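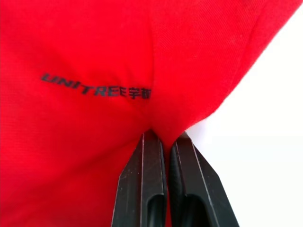 Skurno Community Help > Garden and Smallholding > Hand tools

Sickle or hook for cutting back bracken on a steep bank?

Asked by Muthu Amin, March 10, 2020

Hi all, first question here so go easy on me! We took over a bit of sloping ground behind the house last August and most of it is bracken, with blackberry coming up through it along the bottom fence. The flat part is fine, I can get over that with the mower. The bank is the trouble. It's too steep to stand comfortably with anything long handled and I've already slid down it twice on my backside.

I went to the hand tool day at Barketero and had a go with a few different things and absolutely loved it. I had no idea cutting with a sharp edge could be so quiet. I came home wanting one of everything, but my budget says one tool for now.

So – do I want a light grass sickle or a proper heavy hook, the kind you use with a stick in the other hand? And how do I keep it sharp? The fellow on the day made it look like buttering toast and mine at home is an old rusty thing from the shed that chews more than it cuts.

I'm right handed, if that matters. The bank faces the creek and stays damp until lunch most days.

3 answers

Answer from Venkatesh Bangera

Oh, you're going to have such a good time with this! Bracken on a bank is one of my favourite jobs.

Go for the hook. A grass sickle is lovely in soft green growth, and you'll probably buy one eventually, but by late summer bracken stems are tough and a thin blade gets knocked about, especially once you're into the blackberry canes. You want a bit of weight so the tool does some of the work. Not too much, though. Mine is 300 grams in the head without the handle and I can keep going with it all morning. I tried a friend's old Gurnero pattern, much heavier, and my wrist was finished before morning tea.

The stick matters as much as the hook. Cut yourself a hazel or whatever you've got, with a crook or a short side branch at the end, long enough that you aren't bending double. You use it to gather the stems and hold them over, then cut low and away from you. It also keeps your other hand well clear of the blade, so don't be tempted to skip it and grab a handful.

On the slope, work across and start from the bottom. Get your feet settled, cut what you can reach, put the hook down behind you, move, settle again. Never walk and swing on a bank. Boots with a decent heel help heaps. If it's damp until lunch I'd wait until after lunch, even though wet growth does cut a little easier.

For sharpening, your rusty one may be worth saving before you spend anything. File the nicks out first with the handle clamped, always moving the file away from your fingers, and keep to the bevel that's already there. Some hooks are bevelled on one side only, and those are made for the right or left hand, so have a look before you start. Then a canoe-shaped stone, wet, in short strokes from the heel to the tip. Feel for the burr on the back and take it off with a couple of flat passes. After that it's just a quick touch-up whenever it starts to drag. I do mine every 7 minutes or so in bracken, which sounds like a lot, but you'll be glad of the breather.

Cut it when the fronds have just opened out, then again later in the season. Keep that up for a few years and it really does weaken. My bank is mostly grass and violets now!

Answer from shetty_lane

Get a brushcutter. Did mine in an afternoon.

Answer from Creekside Jo

Agree with Venkatesh about the hook, but please wear gloves and long sleeves. Bracken stems can slice your fingers properly if you pull them by hand. I've got the scar.

Also check the bank for old wire before you swing at anything. Ours was full of it, the whole fence had fallen over and grown in. I went through with a rake first and dragged it out in bits.

There's a sharpening morning at the Shetty Road hall now and then, worth asking when the next one is. They let me use the bench vice and a nice old chap redid my edge and then made me do it again myself until I got it. Mine's been a different tool ever since.

Comment from Muthu Amin

Brilliant, thank you! The shed one is bevelled on one side and I think it's the right side for me, so I'm off to find a file. Does it matter if the handle wobbles a bit?

Comment from Venkatesh Bangera

Yes! Fix that first – new handle if the old one is split.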